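Cardboard Boxes: A Household Guide for People Who Keep Too Many

I have a cupboard under the stairs that holds boxes. Until last October it held only boxes, which were holding other boxes, and when my sister-in-law Maxine Pirihi asked what I was saving them for I told her "moving," a thing I have done once in nineteen years. What follows is what I learned from getting the pile down to something a vacuum cleaner can live next to.

Which ones to keep

Keep boxes that have a job. A job means mailing, storage, or the return of something you aren't sure about. "It's a really good box" is a compliment.

My own rule is two of each size: two shoebox sizes, two that would take a toaster, two that would take a winter coat. Anything past that goes out with the recycling. I make an exception for long flat ones, which are hard to come by when you need to mail a calendar or a picture, and which slide behind a wardrobe and give no trouble.

Boxes from appliances are a separate argument. Keep the box until the return period runs out, write the last day on the flap in marker, and then flatten it on that day without a ceremony. I kept the carton from our Trosico slow cooker for years, foam and all. When the slow cooker died, I threw it out in its own box, so I suppose the system worked.

Checking a box before you trust it

A used box has had a life already. Press the middle of each side with your thumb. Good cardboard pushes back. Tired cardboard gives, and stays given, and it will do the same thing under a stack of dinner plates.

Then look along the edges and corners, where most of the strength is. A crease across a flat panel is usually nothing. Crushing on a long edge matters more, because that edge is what holds up whatever you put on top. Small holes are fine for sweaters and bad for lentils.

Smell it, too. Garage boxes smell of garage, and so, by spring, will the tablecloths.

Fixing a torn edge

Plenty of boxes are worth repairing if the tear is small. A carton with a crumpled notch in its front face still has a few quiet years of holding gift wrap in it.

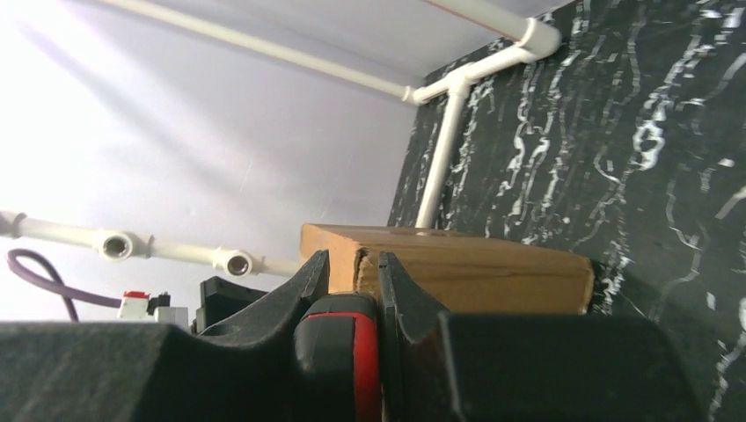
How to patch it

You need packing tape (the wide kind), white glue, scissors, and a scrap of cardboard from a box that has already lost its case.

Start by pushing the dent back out from the inside with the handle of a wooden spoon. Go slowly. If you shove, you get a second hole to match the first. Trim off only the frayed bits that stick out, and leave the rest, as the fluff gives the glue something to hold.

Cut a patch that reaches two finger-widths past the damage on every side. If the tear is on an edge, score the patch down the middle with the back of the scissors and fold it so it wraps the corner. Spread the glue thinly, press it onto the inside of the box, and put something flat and heavy against it. I use a cookbook I was given by someone who has never eaten at my house.

Leave it overnight. Then run one strip of tape along the outside, smoothing from the center toward the ends. One strip. People who get going with the tape end up with a box that weighs more than its contents and can't be recycled by anyone.

Don't mail a patched box if the thing inside is breakable or belongs to somebody else.

Taping the bottom properly

Folding the four flaps over and under each other looks clever and holds until the third stair. For anything heavier than pillows, tape it.

Close the short flaps first, then the long ones. Run tape down the center seam and a hand's length up each end. Add a strip across each short edge, so that the finished thing looks like a capital H lying down. Do this on the floor with the box upside down. Doing it on your knee is how my cousin Angus Te Moana came to be taped to a box of encyclopedias.

Packing tape that won't peel off the roll evenly has generally been stored somewhere cold. Bring it indoors for an hour before you start and it will behave. Fold the loose end under when you finish, unless you like looking for it with a fingernail.

What goes where

Heavy things in small boxes. Everyone knows this and everyone, at eleven at night, puts the books in the big one. If you can't lift a corner with one hand, take some out now, while you still have a choice.

Put the weight at the bottom and fill the gaps so nothing can travel. Dish towels are better than newspaper, which leaves gray fingerprints on everything white. Plates go on their edges, like records. Lamps go in without their shades, and shades go in with nothing at all except other shades.

Labels belong on two sides and never on the top, where the next box will sit. Write what's in it, in words you'll understand later. I once opened a carton marked MISC 2 and found a second carton marked MISC. My neighbor Ebony Hoani numbers hers and keeps a list in a notebook, and she can put her hand on the fondue set in under a minute, though I have yet to be offered fondue.

Keeping boxes dry

Cardboard drinks. On a concrete floor it will pull up damp from below and go soft at the base long before you see a stain. Stand boxes on slats, an old shelf, or anything else with air under it, and leave a gap at the wall.

Attics are dry but hot, so no candles. I have a box that proves this, and it is now one large candle in several colors with a tea towel in it.

If a box does get wet, empty it the same day. It may look fine once it dries, but the layers have let go of each other and the bottom will choose its moment.

Flattening and getting rid

Slit the tape with a blunt table knife. A sharp blade is quicker and will also slit the thing you bought. Open both ends, push two opposite corners together, and the box goes down without any stamping. Stamping is allowed if you've had that sort of day.

Check what your recycling people take before you tie up a bundle. Ours refuse anything greasy, so pizza boxes get torn in half: clean lid in the recycling, the rest in the trash. Shiny plastic-coated boxes usually aren't wanted either. If you tear a corner and see a film stretching, that's the coating.

Plain brown cardboard with the tape pulled off can go down in the garden as well. Lay it over the weeds in overlapping sheets, soak it with the hose, and cover it with mulch. Raelene Ormsby two doors down did her whole side strip this way and took nine of my boxes for it, including the toaster-size ones I was supposed to be keeping.

Readers' questions

Vaughan Rutherford writes to ask whether masking tape will do. It will do for labels. For holding a box shut it lasts as long as it takes you to reach the car.

Another reader wants to know how to get an old shipping label off without tearing the surface. Warm it with a hair dryer on low, lift one corner, and pull it back on itself, flat and slow. If the top layer of cardboard starts coming too, stop and stick the new label over the old one, with the old barcode blacked out in marker.

And to the person who asked whether 235 jelly jars can be stored in a single box: please get more boxes. I know someone who had a cupboard full.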